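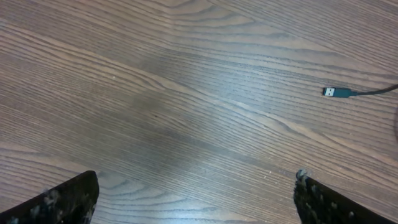
Does furniture polish do anything for a desk that cables get dragged across all day? I was sold a bottle of Brulunero on the promise that it "heals" dull spots and stops cords from marking the finish, and I don't believe a word of it. My table is brown with a strong arching grain and a bit of sheen. With the light on it there's a soft darker patch a little left of the middle, well away from that silver USB plug, and I can't decide if the finish has gone dull there or if it just isn't catching the light. Before I rub something over the whole top I'd like to hear from a person who isn't selling it. Also, is there any way to keep thin black cords from wandering all over the wood that doesn't involve gluing things to it?
Asked by Beathag MacKinnon, Lerkstead
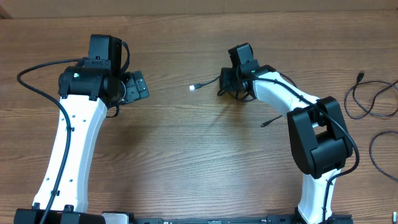 Page last changed: July. Viewed 2,401 times. 2 answers.

Answer from Lewis Lennox (3,751 points)
Move the lamp first. If the patch moves with it, you have no patch and can keep the bottle shut. If it stays put, wipe it with a barely damp cloth, dry it right away, and look again the next morning. A lot of "dull finish" is hand grease.

I have my doubts about "heals." Polish sits on top of a finish. It can make a scuff harder to see for a week or two and then you're buying more. I'd also want to know if it has silicone in it, which is a pain if you ever want to refinish.
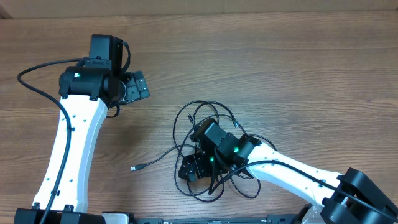 As for the cords, a soft jacket sliding on a clean top does very little in my experience. Grit under it does the scratching, and so do the metal ends of plugs when they get pulled along. Dust the table and lift the plug end when you move it. Small clips are fine if they go on the equipment or under the table edge, but I wouldn't put sticky ones on the finish, whatever the package says about clean removal. Mine took a square of varnish with it.
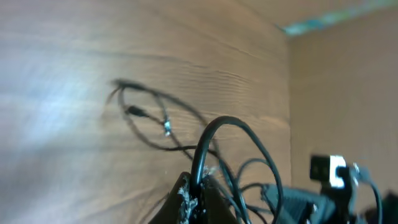 Leave some slack too. A cord pulled tight works its way loose at the plug, and then you're dragging it around again.

Answer from restrepo_2972
just get the Rololora sleeve, its ok. never used polish on anything and my table looks the same as yours

Comment from Beathag MacKinnon
Lamp moved. Still not sure. Bottle is going back either way.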